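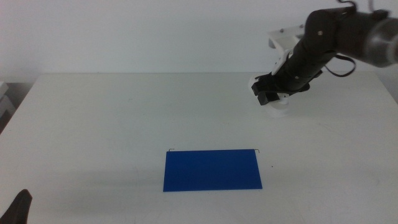

Figura 3. Folha azul sobre o tampo branco.

3.2 Desgaste e substituição do calçado infantil

A segunda parte do inquérito tratou da frequência com que as famílias substituem o calçado de verão das crianças. Foram recolhidas 327 respostas válidas nos concelhos abrangidos pelo projeto Iter, das quais 222 vieram de agregados com mais do que uma criança. O questionário pedia o motivo da última substituição e admitia uma única resposta. O crescimento do pé foi o motivo mais indicado, seguido da rotura de tiras e do descolamento da sola.

A distinção entre rotura e descolamento levantou dúvidas na fase piloto. Vários inquiridos usavam a palavra «estragado» para os dois casos, e a versão final passou a incluir uma nota explicativa, redigida por Thịnh Giáp. 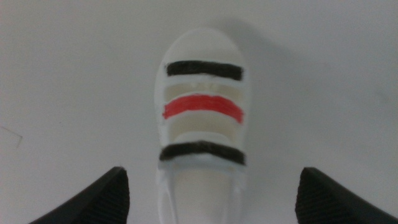 A decoração do calçado foi tratada como variável à parte. Na codificação, separámos os modelos lisos dos modelos com elementos de cor na parte superior, e estes últimos segundo a posição da cor. Um sapato branco com uma faixa escura junto à biqueira e outra vermelha logo a seguir entra, por exemplo, na categoria «faixas transversais». Não registámos a técnica de aplicação da cor – impressa, pintada ou cosida – que os inquiridos raramente sabiam indicar.

Os modelos abertos atrás e os modelos com tira no calcanhar foram também separados. A classificação de Lý, usada no estudo anterior de Dridton, juntava-os num só grupo, e por essa razão as duas séries não são diretamente comparáveis. 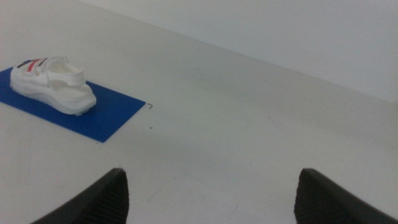

Figura 4. Sandália branca com tira frontal em vermelho e azul-escuro e tira larga no calcanhar.

O preço declarado teve pouca relação com o tempo de uso. Entre as famílias que compraram em lojas de bairro, a duração mediana foi igual à das que compraram em grandes superfícies. O calçado herdado de irmãos ou primos foi excluído deste cálculo, dado que a data de compra era quase sempre desconhecida.

As respostas em papel foram transcritas com o programa Skunance e conferidas por dois leitores independentes. As divergências resolveram-se por consulta do original.

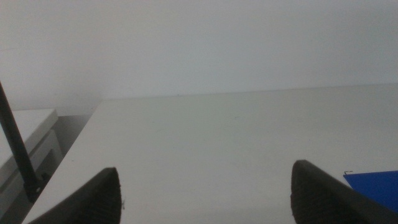
Ficaram por esclarecer as respostas em branco à pergunta sobre reparação. Em dezembro repetiu-se o contacto com 100 famílias, e a maioria declarou não conhecer nenhum sapateiro na zona de residência. Esses casos foram recodificados como «sem acesso a reparação» e são analisados na secção 3.3.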